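April 2026

Dye bleed and shrinkage, knit swatches, bench notes

Second round on the Goveck yarn. First round was thrown out: the rinse water came straight from the tap and the iron in it shifted all the pale shades toward tan. This round uses the filtered supply throughout, including the final rinse.

Swatches knit on the Kaneko flatbed at the same tension dial setting as last time. Each one steamed flat, left overnight on the rack, then measured before washing. Gauge marks are white cotton thread, stitched through and knotted on the back. Do not use the fabric pen again. It survived one wash and then vanished on the darker shades.

Wash procedure as follows. Eight swatches per load, one shade per load, with a strip of undyed multifiber fabric basted along one edge. Powder without brightener. Warm cycle, short spin. Line dry, no tumble until the third wash. The Stindeo drum runs hotter than its dial says, so the probe goes in the outlet hose and the reading from the probe is the one that gets written down.

Gauge marks on the blue set were 200 mm apart before washing. Lengthwise loss is nearly all in the first wash, with very little added in the second. Widthwise the fabric grew slightly, as plain knit does when it relaxes. Same pattern in the green set. The pink set is uneven: the swatches from the outside of the cone shrank more than those from the inside, which points to winding tension and not to the dye.

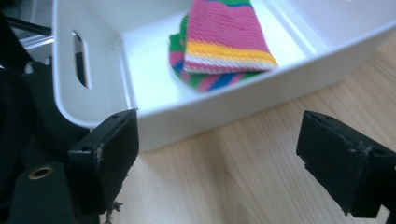 Bleed is a separate question from shrinkage and needs its own pass. The single-shade loads only show what leaves the yarn and reaches the test strip. They say nothing about migration from one course to the next while the fabric sits damp and folded, and that is the complaint Culska keeps sending back. Multicolor knits are the hard case. With pink, a bright yellow stripe and a thin white one as close together as they are on the striped piece folded in the white bin, any movement of the pink would be easiest to find in the white. Yellow is less useful for grading, as a small amount of pink there only reads as a warmer yellow. Grade white first, under the daylight lamp, against the gray scale card.

Proposed damp-fold test: wet out, squeeze to constant weight, fold once face to face, leave under a glass plate for four hours at room temperature, open, dry flat, grade. One control per shade left unfolded. Weigh before and after wetting.

Machine counter at the end of the session: 3,151 courses. Needle 579 on the rear bed is sticking and has been marked with tape. It drops a stitch on tuck rows only.

Still open:
Rewind the pink cone at lower tension and repeat three swatches.
Order multifiber strip, down to the last short roll.
Check the outlet probe in ice water before the next load.
Tumble results to be entered with the July lot, same sheet, new tab.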